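Jun 16, 2018

Hi Jannik,

Spring update on the Mostatthorpe toy library, a bit longer than last time because there's a lot to tell! Your grant from Lundeo has mostly gone on stock and cleaning supplies, and we now have nearly 400 toys on the register. The new shelving from Manole went up in January and has held up fine.

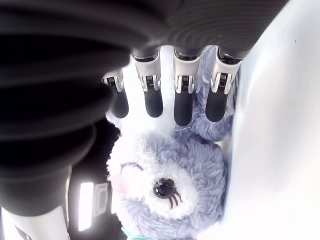
Soft toys are still what families ask for first, so that's where I put most of the money. We bought 40 plush animals and 39 are ready to lend (one has a split seam and is waiting for my sewing basket). The long-haired ones are gorgeous but they do need more looking after. Take the bunny, with that fuzzy lavender-blue fur and the white patches – it needs a proper brushing every time it comes back, ears included, or it mats.

We switched to Priromix for surface cleaning and I like it, although the bottles are a pain to refill. I'd like to order 10 more brushes before the summer rush (wide-toothed, please, the fine ones pull!).

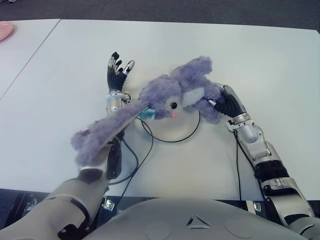 *Long-haired plush on the white table, small black eye and pink nose showing.*

Still to do: finish the labels, fix that seam and get the borrowing cards reprinted. I'll send the receipts separately, Jannik Ackermann's name on the envelope as usual. Call me if anything looks off!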